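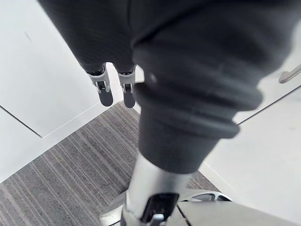 3. Setting and materials

3.1 The unit and its floor finishes

All washing-up trials were held in a furnished unit kept by Plovine for household studies. The kitchen opens onto the rest of the unit, and the change of floor finish was used as the boundary of the work area. Wood-look planks were treated as kitchen floor and carpet as non-kitchen floor. A dish, cloth or utensil carried past the boundary was coded as having left the kitchen, whether or not it was put down there. Darwish's earlier coding scheme drew the same line by eye from the end of the counter, which led to disagreement between coders when a participant stood near the end and reached back. Using the floor finish removed most of these cases. The remaining ones were settled by the position of the leading foot.

No furniture was moved between sessions. The carpet was vacuumed on the morning of each trial and the planks were mopped the evening before, so that water on the floor at the end of a session could be put down to that session. Drips were wiped with a weighed cotton cloth, and the gain in weight was recorded. Drips on the carpet were noted but not weighed.

3.2 The sink and the drying position

The sink is a double stainless steel unit set into a white countertop. In the condition reported here, the left basin was kept free for washing and the drying rack was placed inside the right basin. The rack is made of parallel metal rods and sits on a grey plastic tray that spans the width of the basin. We refer to this as the in-basin position. In the comparison condition (Section 3.4) the same rack and tray were moved to the countertop.

The in-basin position has two effects that bear on the results. It leaves the countertop clear for stacking dirty dishes, and it takes away the second basin as a place to rinse. Participants were told that they could rinse over the left basin or over the rack, and that they could not lift the rack out. Hanrahan has argued that a rack in the basin is simply a smaller rack, because the basin walls limit how far plates can lean. We did not find this in piloting with the Jetik plate set, though large pans were a different matter and were left out of the load for that reason.

The cooktop is set into the counter and has a flat black surface. It was switched off at the wall for all sessions. Participants were not told to avoid it, and several used it as overflow space once the rack was full. These placements were coded separately from countertop placements, as they would not be open to a household that had just finished cooking. Figure 2 shows the sink, the rack in the in-basin position and the cooktop.

Figure 2. The kitchen counter with the drying rack in the right basin of the sink. The left basin is the washing basin.
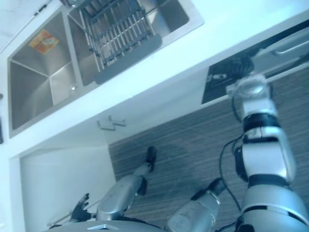
3.3 Dish load

Each session used a fixed load of 40 pieces from the Jetik set, made up of plates, bowls, mugs and cutlery. Each piece of cutlery was counted as one piece. The load was soiled with a mixture of oat porridge and tomato paste (Tiêu brand), spread by brush and left to dry for about 100 minutes at room temperature. Glassware was excluded after breakages in piloting.

Washing-up liquid was dispensed from a plain bottle in a measured amount. A single Kendel sponge was supplied per session and thrown out afterwards. Tea towels were not supplied, and participants who asked for one were told that everything was to be left to drain.

3.4 Conditions and coding

Participants completed one session in the in-basin condition and one in the countertop condition, in balanced order. Sessions ended when the participant said that the washing-up was finished. Pieces still in the washing basin at that point were recorded as unwashed.

The unit of analysis was the placement, defined as the release of one or more pieces onto any surface other than the floor of the washing basin. Pieces that were put down and picked up again within two seconds were not coded. This gave 909 placements in the in-basin condition and 727 in the countertop condition. The difference comes mainly from restacking — moving a piece already on the rack to make room for another — and is taken up in Section 4.2.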